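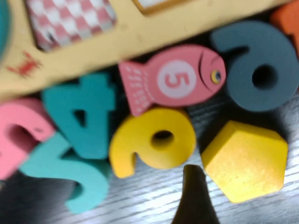

Can I leave my old employer's retirement plan where it is after I change jobs?
In most cases you can leave it, if the balance is above the minimum of the plan. Please ask the plan office for this minimum in writing.

Do I lose the employer's part?
Your own money always stays yours. The employer's part depends on vesting, and in the Ivetti plan this takes 3 years.

Comments

Gayan Amarasinghe: My statement shows $2,785 but only $586 is vested. Is it normal?

Bernadette Ruiz-Ortega: Mine was the same after two years. Ask them for your vesting date.

Contact | © Jelline Retirement Help | Back to top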